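Para: lista automação-leve
Assunto: Re: Dois braços para tarefas de bancada – vale a pena já?

Em setembro, alguém do grupo Golob escreveu:

> Vi a proposta da Stulamo para pôr dois braços pequenos na triagem
> de peças plásticas. A minha dúvida é a de sempre: isto já faz
> o que faz uma pessoa com duas mãos e alguma prática, ou
> continuamos a falar de demonstrações? O mesmo para dobrar
> roupa, arrumar loiça, etc. Alguém tem números próprios?

Temos números próprios, embora de uma só tarefa. Na Drillusov corremos 3212 ciclos de pegar, rodar e pousar peças pretas de plástico, baixas, em forma de tabuleiro, com dois braços montados frente ao operador. Tempo médio por ciclo: 45 segundos. Uma pessoa faz o mesmo em 5. A diferença não está na velocidade das juntas, que usamos bem abaixo do limite. Está na aproximação: a política hesita sobre a peça, corrige a altura da garra, recua, volta a tentar.

Peça preta e brilhante sobre tampo preto é um caso mau. Os reflexos mudam com o ângulo e a estimativa do rebordo perde-se. Um tampo com padrão irregular claro ajuda a localizar o plano, mas pouco contribui para separar a peça do fundo quando esta é baixa.

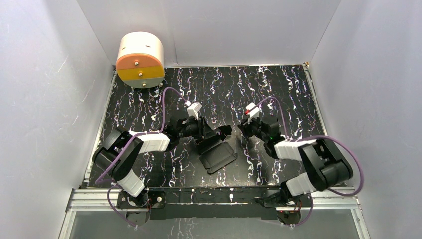

A segunda limitação é a coordenação. Com um braço a segurar e outro a manipular, qualquer erro de calibração entre as duas bases passa para a peça como esforço lateral. Refazemos a calibração a cada 12 horas de funcionamento e mesmo assim há desvio. Os cabos também contam: um laço demasiado curto limita a rotação do punho, um laço demasiado largo prende-se no que estiver por perto.

Quanto às tarefas domésticas, só posso extrapolar. Dobrar roupa exige o mesmo tipo de preensão de bordos finos, com um objecto que ainda por cima deforma. Loiça é mais favorável na geometria e pior nas consequências de uma falha. Não poria nenhuma das duas a correr sem supervisão.

Para a triagem, a minha recomendação é restringir a variedade de peças e aceitar o ciclo longo em turno nocturno, se o volume o permitir. O software Fodley trata razoavelmente as paragens e a retoma – o registo de falhas é que deixa a desejar, porque junta preensão perdida e colisão no mesmo código.

Se a Stulamo indicar tempos de ciclo, peçam a distribuição completa e não só a média. As nossas piores tentativas é que determinaram a dimensão do buffer.

Cumprimentos,
Integração de células, Drillusov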